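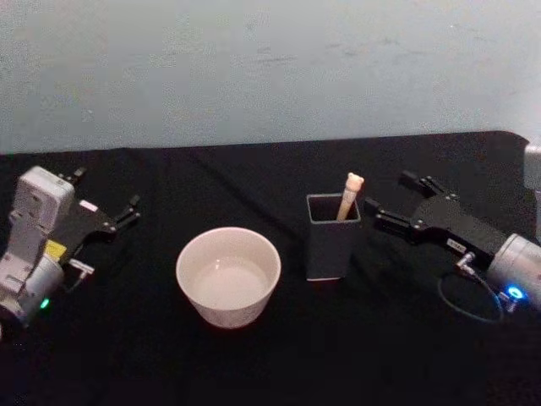 Posted by Tudor Mihăilă in Halls and Shared Rooms, May
Filed under: table linen, hire, laundering

Removing set creases from black cotton tablecloths before a members' supper

I write on behalf of the Nutumby Reading Society, which maintains a stock of 20 black tablecloths for its suppers and book sales. The cloths are heavy cotton, were purchased from Stanciu in two lots, and are stored folded in a cupboard off the main hall. After the winter they have come out with hard creases along every fold and a dull, slightly gray line at the peak of each crease.

The following has been attempted on one cloth. It was washed at a warm setting with ordinary powder, dried on a line, and pressed with a household iron on the cotton setting without steam. The creases softened but remained plain to the eye under the hall lights. The iron also left a shine on the face of the cloth near the hem, and the Society would prefer that this not be repeated on the remaining 19.

The Society would be grateful for advice on three matters. First, whether the creases can be removed without sending the whole stock to a commercial laundry. Second, whether the gray line is wear or detergent residue. Third, how the cloths should be kept from now on. Our tables are six feet long and there is no room in the cupboard for a hanging rail.

Refilwe Nkosi
Member, Kurnunport

I was responsible for the linen of a conference center in Kurnunport for 8 years and can offer the following.

The shine is caused by pressing dark cotton on its face with a dry iron. Press on the reverse only, while the cloth is still damp, and place a clean white cotton cloth between the iron and the fabric. Light shine will often lift if the area is held over steam and brushed gently with a soft clothes brush. If it has not lifted after two attempts, it is likely to be permanent.

As regards the gray line, test one cloth before deciding. Soak it for an hour in plain warm water with one cup of white vinegar, rinse it twice, and dry it away from direct sun. If the line fades, it was residue, and the dose of powder should be cut by half in future. If it does not, the dye has worn at the fold. A black fabric dye may improve matters, although the result on older cotton is uneven – I would not dye part of a set and leave the rest.

For storage, obtain cardboard tubes from a carpet shop, cover them with acid-free tissue, and roll the cloths face outward, two to a tube. The tubes may be laid flat on a shelf. Where folding cannot be avoided, fold in thirds one month and in quarters the next, so that the same line is not pressed every time.
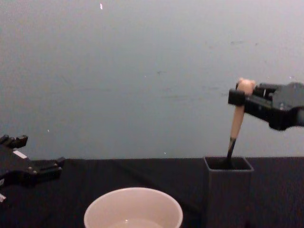

Pale-handled brush, dark square container

Munar
Member

Just hire them. We did and never looked back. Nobody looks at a tablecloth once the food is out.

Tudor Mihăilă
Original poster

The Society thanks both respondents. Hire was considered at an earlier meeting and declined on grounds of cost, as we hold events in most months of the year.

The vinegar soak was carried out on one cloth. The gray line faded considerably at the center fold and somewhat less at the two outer folds, from which we conclude that both residue and wear are present. The other cloths will be treated in the same manner, four at a time. A local carpet shop has agreed to set aside tubes for us.

One point remains open. Should the hems be pressed before the cloths are rolled, or after they are taken out for use?

Refilwe Nkosi
Member, Kurnunport

Before rolling, and allow them to cool completely first. A light steam on the table is then sufficient on the day.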